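Questions and answers for people who record demonstrations with the Plorov hand grippers
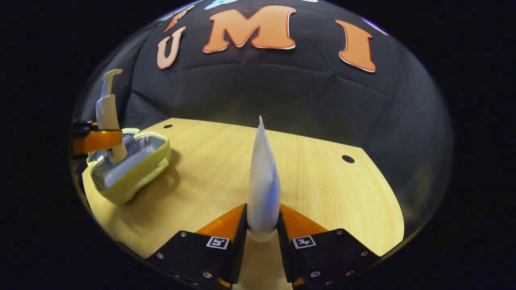
We wrote this page for new operators at the Clomosdale site, and also for partners who want to send us recordings. If your question is missing, please write to the collection desk and we will add it in the next update.

What is a demonstration?

One demonstration is one full task, done one time, from the start position to the end position. You hold a gripper in each hand and you do the task as you would like the robot to do it later. When the task is finished, you open the fingers, wait a moment and press stop.

How many demonstrations do you need for one task?

For a tabletop task with two hands we ask for 800 good ones before the first training. Simple tasks can need less. We do not accept one big set from a single operator, so every task is shared between at least 5 people. Each person has a different speed and different habits, and the model should see all of them.

Why do the fingers have printed markers?

From the markers the software calculates how wide the fingers are open at each moment. Please do not touch them with greasy hands and do not put tape over them. If a marker is scratched or has a lifted corner, change it before you continue. New ones are in the Brouwer drawer, with the spare pads.

Must I always start from the same place?

No, please change it. Move the objects a little between recordings and turn them sometimes. But keep everything where both hands can reach it without stretching.

Soft objects like paper or tissue change their shape after each try. Can I use the same one again?

Yes, if it still stands or lies the way the task card asks. Small folds are welcome. When the object is torn or stays flat, take a new one.

What should I do if I drop something?

If you can pick it up in a natural way and finish the task, continue and mark the recording with "recovery". These are very useful for us. If the object falls on the floor, stop and mark it "failed". Please never delete a failed recording by yourself. The review team decides this.

How fast should I move?

Slower than in your normal life, but without stops in the middle. Many new operators make a pause before each grasp to think. The model learns this pause too, and then the robot also waits for no reason. Practice the task a few times with the recorder off until you do not need to think.

May I look at the screen during the recording?

It is better to look at your hands. Check the video after you stop. The fingertips and the object should be easy to see at the moment of the grasp.

How long is one session?

Around 2 hours, with breaks when you want them. The grippers are not heavy, but the wrists become tired and then the movements are not clean.

Where do the recordings go?

At the end of the session put the gripper units on the dock. The files are copied to the Prultier server and checked for lost tracking. You receive a list with accepted and rejected recordings, normally within 12 hours. If more were rejected than you expected, reply to that message and we will go through them with you.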